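Gripper Bench Gallery: Hand-Held Pairs, Round Two

Hi again! If you saw the first gallery you know I've been going back and forth on which hand-held grippers we should keep on the bench. Round two was all February, mostly evenings, and I came out of it with sore thumbs and a much stronger opinion than I went in with. Two sets were in the running, the Roker pair and the Trelar pair, and I ran both through the same chores so I could grumble about them fairly.

The Roker is the one I wanted to love. It has a lovely light squeeze and you can work it for an hour before your hand starts complaining. The trouble is the last little bit of travel, right before the jaws meet, where it goes sort of mushy. On a mug or a sponge, who cares. On anything the size of a pea I kept closing too hard and shooting the thing across the room (one went behind the radiator and lives there now). The Trelar is stiffer and I moaned about it for the first two evenings, but the close is crisp all the way down and I stopped thinking about it pretty quickly.

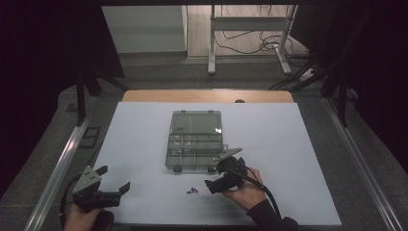
Small parts were always going to be the decider for me. Big objects are forgiving, and you can be sloppy with your wrist and still come away with a decent grab. With little stuff you have to come in at a good angle, keep the other hand out of the way, and not nudge everything else on the way in. I did 49 tries with each pair, same rules both times: one piece at a time, no scooping, and if it drops it's a miss. The Roker pair missed 16. The Trelar pair missed 7! I really did not expect a gap that big, and I went back and did a few extra with the Roker the next morning just to be nice to it. Same mush, same misses.

Ngân Mai took a turn too and had the opposite complaint, that the Trelar spring is too heavy for smaller hands. Fair point. She swapped in a softer spring from the Liu kit and got on much better with it, so I've ordered a second set and we'll see if the crisp close survives the change. My guess is yes, but I've been wrong about springs before.

Cables are still my least favorite part of all this. Both pairs are wired, and both will find a sleeve to tug on if you let them. Rostyslav Derkach showed me how to run the slack back along the forearm, with a loose clip near the elbow, and it helped a ton with the right hand. The left I'm still fiddling with.

Total count on the Trelar pair is 1,585 open-and-close cycles and the hinge pins feel the same as when I unpacked them. The Roker goes back on the shelf for big-object days. Next up is fingertip pads, starting with the grippy ones from Stolby, and if you've tried those on small plastic bits drop me a note, I'd love to hear how long they last before they go shiny.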